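Plustelley Home Forum > Floors and Soft Furnishings > Wool rug shedding after shampoo – normal?

prikach_611
December 11, 2019
Bought a wool pile rug from Sendari in September. It shed a little from new. I shampooed it with a hired machine a fortnight ago and the shedding is now much worse. The vacuum cylinder fills after 2 passes. The label gives 227 as the pile code and nothing on washing.

Deolinda Teixeira
Staple yarn sheds for months. Hot water and an alkaline shampoo will open the fibre and make it worse. Check the pH of what you used. Wool wants something between 5 and 8.

Mine is dark green with a floral pattern, and the dark ground shows every loose fibre. I stopped using the beater bar and it settled within 4 weeks.

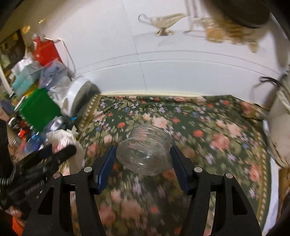 Rao
I disagree on the beater bar. Suction alone leaves grit at the base of the pile, and grit cuts yarn. Raise the bar to its highest setting and go with the nap.

Deolinda Teixeira
On a loop pile I would still leave it off. On cut pile, fair enough, if the height can be set. Many uprights cannot go high enough.

prikach_611
It is cut pile. The shampoo bottle says pH 9.5, so that may be the answer. Is there any way to reverse it?

Rao
Rinse with cold water and a little white vinegar, extract, dry flat with a fan. Test the dye first on a corner – greens can bleed.

Deolinda Teixeira
Agreed on the rinse. Keep it off underfloor heating while it dries.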